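Sunday, after lunch

Rained until 11 so the yard had to wait and I did the closet instead. Got as far as the summer things. Three shirts went in the bag for Nazmiye Bilgin, who is collecting for the Goltham sale, and two pairs of pants that I will never button again.

The denim shorts are staying. I bought them in Brullatside the year we had the room over the bakery and I have worn them every August since. They are faded and the hems have frayed, but the seams are holding.

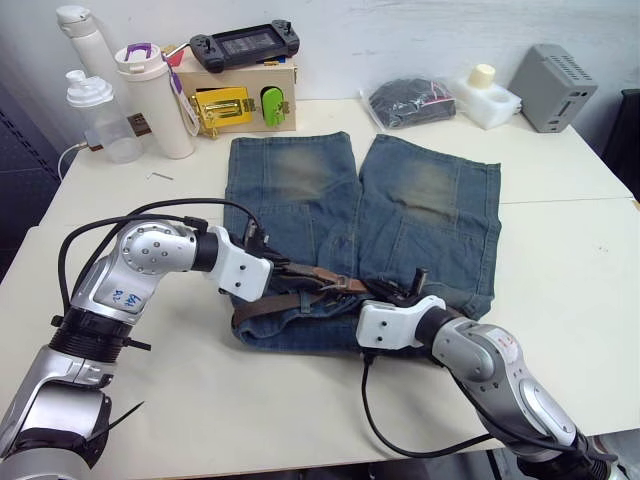

The old shorts on the white table, brown belt in the waistband.

I want the belt on its own hook this year. Last fall I put the shorts away with it still in the loops and spent a whole morning in June looking for it. I bought a black one at Sezer to replace it, then found the brown one the same night. The black one has been worn once.

It's the braided kind, so the prong goes in wherever you need it and there are no holes to wear out. I like that more than I expected to. It was my uncle's habit to punch extra holes in his with a nail, and every belt he owned ended up split.

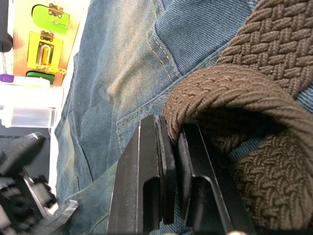 Before the shorts get folded I need to go through the pockets. Last year a shopping list went through the wash and I was picking paper off everything for days.

Sweaters are next, but not today. The cedar blocks from Amora are 90 cents each and I need more of them before I fill the bottom drawer. Nazmiye Ateş called at four and wants her big suitcase back by the end of the month. It's under the bed with the blankets in it, so that has to be emptied too.

Soup for supper. Bed early.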